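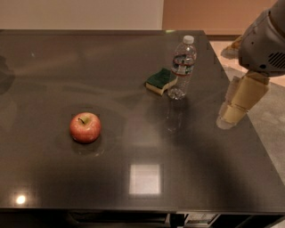 Right, a thread on keeping a dark gloss table clean, as I've now lived with one long enough to have opinions.

The table came from Undel, second-hand, from an office in Lustcombe that was closing its meeting room. Charcoal grey, very shiny. It looked marvellous in the listing.

Every mark shows. Fingers, sleeves, the bottom of a mug, the cloth you used to get rid of the mark from the mug. If there's a ceiling light on you see all of it twice.

First thing I learned was to leave the spray alone. I was putting on far too much and then pushing it about. The streaks I was blaming on the table were dried cleaner.

What I do now: one bowl of warm water, 4 drops of washing-up liquid, a soft cloth wrung out hard. Wipe the length of the table in straight lines, not circles. Then a second cloth, dry, same direction.

Circles leave rings. You wipe round the fruit or the glass without picking it up and there's a ring there by the evening. Clear the whole top first, even if it's just an apple and a bottle of water.

Sponges. The ordinary kitchen sort with a scouring pad on one side is fine for this as long as you only use the foam. Keep the green side off the gloss completely. I did one corner with it in December and the corner is still dull.
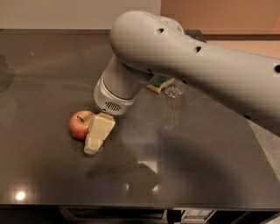
Fruit is worse than you'd think. Shop apples often have a bit of wax on them and it comes off on the table as a faint smear. Plain water won't shift it, the soapy cloth will. I wash apples before they go out now.

Glasses are easy by comparison. Small ones leave a small ring, and if you get to it the same day the dry cloth takes it off without any water.

I did try polish. Bought a 600 ml bottle of the Wulus stuff for gloss furniture. It went on nicely and looked very good until someone put a hand on it. I've gone back to soap and water and the bottle is under the sink.

The cloths matter more than the cleaner. Mine are Yeoh ones, the flat kind with no loops, pack of 12. Wash them without fabric softener or they start leaving a film of their own.

Best time to do it is early, before 9 if you can, with the ceiling lights off and the daylight coming in low from one side. You can see the streaks properly and catch them before they dry.

A few people have asked about fine sandpaper for the dull corner. I've seen 1,000 grit suggested and I'm not brave enough. If anyone has done it on a table like this and had it come back shiny, please tell me what you used after.

Also asked: would I buy gloss again? For a shelf, yes. For a table that gets used all day, no, I'd go matt - and probably a paler colour.

Will add to this if I try anything on the corner.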